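Skistonton Parks and Recreation
Food Stand and Dessert Table Inspection Checklist, with Comments
Event: Community Bake and Dessert Sale, Skistonton Athletic Grounds
Season: December

Purpose

This checklist is completed before any stand at the sale may open to the public. It covers baked goods, chilled desserts, and chocolate preparations made with eggs or cream. Each item is marked Satisfactory, Needs Correction, or Not Applicable. Items marked Needs Correction must be resolved and checked again before sales begin. Comments from the inspection are entered beneath the item to which they refer.

The completed checklist is kept at the grounds office. Stand holders may request a copy of the comments for their own stand.

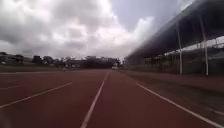

Section A. Cold Holding

A1. Refrigerated desserts are held at 41 degrees Fahrenheit or below.
Satisfactory.
Comment: Puddings, mousses, and cream pies were checked with a probe thermometer. Readings were taken in the center of the dish as well as near the rim.

A2. Each cooler has its own thermometer, placed where it can be read without unpacking the cooler.
Needs Correction.
Comment: 2 coolers at the Jevton stand had no thermometer. Replacements were issued by the grounds office and the item was checked again. Now Satisfactory.

A3. Display portions are limited to what can be sold within the posted time.
Satisfactory.
Comment: The Yokoyama stand sets out chocolate custard in small trays and keeps the remainder chilled. Other stands are encouraged to do the same.

A4. Raw eggs are not used in uncooked desserts unless they are pasteurized.
Satisfactory.
Comment: Cartons were shown on request. One recipe card for chocolate mousse still called for "fresh eggs, separated." The card should be rewritten to match what is used.

Section B. Ingredients and Labels

B1. Every item offered for sale carries a label listing milk, eggs, wheat, soy, peanuts, tree nuts, sesame, fish, and shellfish where present.
Needs Correction.
Comment: 81 labels were reviewed. Of these, 13 did not name an allergen that appeared in the recipe. Most of the omissions concerned soy in chocolate chips. Corrected labels were written by hand and attached before opening.

B2. Items made without nuts are wrapped and stored apart from items containing nuts.
Satisfactory.
Comment: Almond brittle had been placed on the same shelf as plain shortbread at an early stage of setup. It was moved to a covered bin. The shortbread was already wrapped.

B3. Chocolate sauces and fillings are labeled with the date of preparation.
Satisfactory.
Comment: None.

B4. Any dessert containing alcohol is clearly marked and is not offered as a sample.
Not Applicable.
Comment: The Boltus stand withdrew its rum truffles from the list before inspection.

Section C. Grounds and Access

C1. Stands are set up only in the spaces assigned on the site plan.
Satisfactory.

C2. No food, drink, or equipment is placed on the running track.
Satisfactory.
Comment: Stand holders are reminded that carts may not be wheeled over the track surface. Deliveries are to use the service gate. Spilled syrup or frosting on any athletic surface must be reported to the grounds office.
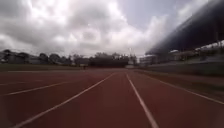 Running track, Skistonton Athletic Grounds.

C3. Extension cords are rated for outdoor use and covered where people walk.
Needs Correction.
Comment: The cord serving the cocoa warmer had no cover at the service end. A rubber cover was laid and taped down. Now Satisfactory.

C4. A fire extinguisher is within reach of any stand using a burner or hot plate.
Satisfactory.
Comment: Inspection tags were current.

Section D. Handling and Cleaning

D1. A handwashing station with soap, running water, and paper towels is available to each stand.
Satisfactory.

D2. Tongs, deli paper, or gloves are used for all unwrapped baked goods.
Satisfactory.
Comment: Gloves must be changed after handling money. The Jevton stand has assigned one person to payments only.

D3. Spoons used for tasting are used once and discarded.
Needs Correction.
Comment: A stirring spoon was being used to taste hot fudge. The practice was stopped, the batch was discarded, and single-use spoons were provided. Now Satisfactory.

D4. Sanitizer solution is mixed to the strength on the package and tested with strips.
Satisfactory.

Result

All stands approved to open. Item A4 is to be reviewed at the next sale.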